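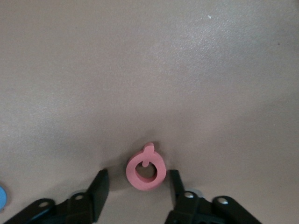 2 min read

Two nights in Trirkent, is it enough or do I add a third?

wanderlight_kaz

Going in November, first time, travelling with my mum who is fine on her feet but slow on hills. Plan was to land at Uton, take the coach over, two nights in the old town and then on to Risola by train. Now everyone at work says I'm rushing it. Main things we want are the walls, the harbour church and the market hall. Not bothered about nightlife or shopping. Also is it worth paying for a hotel inside the walls? The Sun looks lovely but it's nearly 60 a night more than places by the station. And do we need to book the walls ahead or just turn up. Thanks in advance, typing this on my lunch.

pedlarsrest

Go for 3 if you can. Two is doable but you lose half the first day on that coach, it stops everywhere. We had two nights last spring and never got inside the church, it shuts for lunch and again at four, and we got there at ten past. Very annoyed.

Order I'd do it in: walls first thing, before the tour parties. Start at the north gate, not the harbour end, then it's downhill for your mum most of the way. There's a lift at the north gate but it was out of order when we went so ask at the desk. Market hall for lunch, upstairs is cheaper and you can sit down. Then harbour and church in the afternoon, get there by 2 to be safe.

The old quarter is small. Looks big on the map, isn't. You can cross it in the time it takes to drink a coffee. The merchants' houses behind the hall are the bit most people walk straight past, go and look at the doorways, some of them are older than the walls themselvs. No charge, just a street.

Stay inside the walls if the money's OK. The station hotels are fine but the walk back up in the evening is steep and badly lit, and taxis won't go past the gate. We didn't stay at the Sun so can't say about that one, only ate there. Soup was good.

No need to book in November. Summer yes.

mossgate

two nights is plenty, people always say add one more. its a small town

marrow_and_co

Disagree with the above, depends on the weather. If it rains the walls close, they don't tell you till you're stood there, and with only one full day that's your whole trip gone. A third night gives you a spare morning.

One more thing re Risola. The direct train doesn't run all day in winter, theres an early one and then a gap till mid afternoon. Miss it and you change at Uton, which adds ages and the waiting room is freezing. Check the board the night before. Buy the ticket at the counter, the machine wouldn't take my card.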